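Thread on getting the Bovon 8 out of a boot loop after the May security patch. Applies to the Endville build only. If your About page says Urio under "Vendor", stop reading, the partition layout is different and this will leave you worse off.

1/ Symptom: logo, one short vibration, logo again. Safe mode does not load. Holding power for 30 seconds does nothing except restart the loop.

2/ Before anything else, get the battery over half. The phone charges in the loop but slowly. Power it off from the bootloader (Vol Down + Power, then scroll to Power Off) and plug it into a wall charger. A laptop port is too weak.

3/ You need: a data cable, current platform tools on the computer, and the full package for your exact build number. The incremental package is 233 MB. It will not install over a broken system partition. Get the full one.

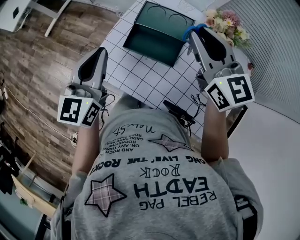 Table, both hands busy, star shirt.

4/ Build number is printed at the bottom of the recovery screen in very small type. Write it down including the letter at the end. The letter is the region.

5/ Boot to recovery: Vol Up + Power, release Power when the logo shows, keep Vol Up held until the menu. If you get the logo twice you let go too early.

6/ Choose "Wipe cache" first. Not "Wipe data". The two entries sit next to each other and the touchscreen is off in recovery, so go slowly with the volume keys. Reboot. On two of my units this was enough and I stopped there.

7/ Still looping: back to recovery, choose "Apply update from computer". The screen goes black with one line of text. On the computer run adb devices. You want to see the serial followed by "sideload". If it says "unauthorized" you are in the wrong menu.

8/ Run adb sideload followed by the file name. Keep the file name short with no spaces. The counter on the computer sits at 47% for several minutes. Leave it alone.
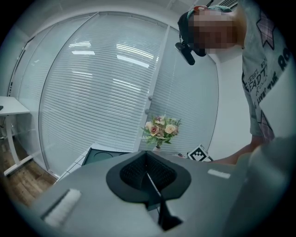

9/ Status 7 at the end means the package does not match the device. Check the region letter again. Do not edit the updater script to skip the check. I have seen that suggested on the Noviditz board and it gives you a phone with no modem.

10/ Status 0 is success. Select "Reboot system now". First start takes up to ten minutes while it rebuilds the app cache. The logo is static during this, so a slow start looks the same as the loop. The difference is the vibration: one at the beginning and no more.

11/ If there is no vibration after the first one, wait. If it vibrates again, the user data is damaged and you are down to "Wipe data". Photos on the SD card survive this. Anything in internal storage does not, and that includes downloads and voice memos.

12/ After it boots, turn off automatic updates in Developer Options before you connect to Wi-Fi. Otherwise it fetches the same patch overnight and you get to do this again.

13/ Correction to 7, thanks to Harpreet Penner: on Windows the phone shows up as an unknown device in sideload mode even if it worked fine in normal mode. Install the driver by hand from Device Manager, then run adb devices again.

14/ Several people asking if an unlocked bootloader is needed. No. The full package is signed and stock recovery accepts it on a locked phone. Unlocking wipes the phone, so don't do it for this.

15/ Also asked: downgrading to the build before the patch. Recovery rejects anything with an older timestamp. I have no way around that on a locked unit.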